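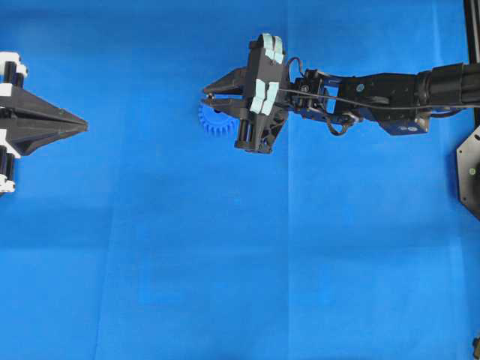

Ticket 106: Shared printer on second floor drops jobs over 10 pages
Opened by: Lizelle Shabalala
Assigned to: Loïc Jacquet
Priority: normal
Status: closed

Lizelle Shabalala, 9:12 am
Long print jobs to the Ledness printer stop partway through. Short ones are fine. I sent the Yorath contract twice this morning and got 7 pages both times, then the display went back to Ready. No error on my screen. The job disappears from the queue as if it finished.

Loïc Jacquet, 9:40 am
Does it happen with other files, or only the contract? And are you on the wired network or wireless?

Lizelle Shabalala, 9:55 am
Any long PDF. Wireless. Odette Vasseur has the same problem from her desk and she is wired.

Loïc Jacquet, 10:30 am
Thanks, that rules out the wireless. Checked so far:
Paper and toner OK.
Restarted printer and print server. No change.
Printed the contract from a USB stick at the printer. All pages came out.
So the printer can handle the file. Looking at the server next.

Loïc Jacquet, 11:15 am
The spool drive on the server is nearly full. Most of it is old jobs that were never cleared — some go back to May. Deleted them and sent a long test document. It got further than before but still stopped early.

Benoît Hoarau, 11:50 am
I changed the driver on that queue when we moved the Flosska users over. It's the generic one now. Might be worth putting the old one back.

Loïc Jacquet, 1:20 pm
Put the old driver back on a test queue. Long test document printed in full, 2 times. Also found the port timeout had been reset to the default when the driver was changed. Set it back to the longer value on the main queue and left the generic driver in place there. That printed in full too, so the timeout was the cause — the driver itself is fine.

Lizelle Shabalala, 1:45 pm
Contract printed, all pages, duplex. Odette says hers went through as well.

Loïc Jacquet, 2:05 pm
Good. Removed the test queue and set the server to clear finished jobs every night. Added the timeout setting to the Ikalel setup notes under Printers. If you still see the old test queue in your list, delete it and add the main one again. Closing.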